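Progress report to Bitard - sim cell upkeep and setup
Dec 25, 2024
Prepared by Aurelia Gavrilă

Short one this time, sorry, writing between jobs. Covers everything since the October report.

Where we are

Cell is back up. The long outage was the arm controller, as you know from my emails. Løken sent the replacement board, we fitted it, firmware matched on the second try. Joint 4 still drifts a little after a cold start so we home it twice each morning now. Cable sleeve at the wrist was worn through on the inside of the bend - replaced, and rerouted so it doesn't rub. Gripper pads swapped at the same time. Spare set is in the cabinet, one more set on order from Presico.

Logged 688 run hours on the new board, no controller faults. There were 2 safety stops, both from the light curtain, both traced to a loose bracket. Bracket now has a lock washer and a paint mark so we can see if it moves.

Simulation side

This took longer then planned. The house set had to be rebuilt after the physics update, old collision shapes didn't load. All rooms open again. Floor objects have been redone with new mass and friction values, and the pick tests use the same list of objects as the real cell. Of 929 test picks in sim, we have gone through the logs for the first half only. Rest in January, will send the table then.

Lighting is still plain. Walls in several rooms are flat black becuase the materials haven't been reassigned. Doesn't affect the pick tests, does affect anything vision based, so it is next on the list.
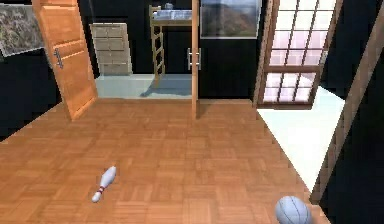
Rebuilt house set, parquet room with bowling pin and ball on the floor, loft bed room behind.

Problems / open items

- Joint 4 drift. Løken wants a full encoder log before they say anything. Collecting.
- Trustomura license for the sim runs out end of next quarter. Need a yes or no from you on renewal.
- Backup of the cell config is manual. Want to move it to a nightly job, half a day's work.
- Wall materials, see above.

Money

Parts came in under the line, the controller board was covered by warranty. Shipping was not. Over 48 hours of unplanned labor went on the outage, I have booked it to maintenance and not to the sim budget. Shout if you want it split differently.

Next period

Finish the pick logs, reassign materials, close out joint 4 one way or the other. Calibration check on the real cell once the encoder log is done - no point before.

Invoices to follow seperately.

A.G.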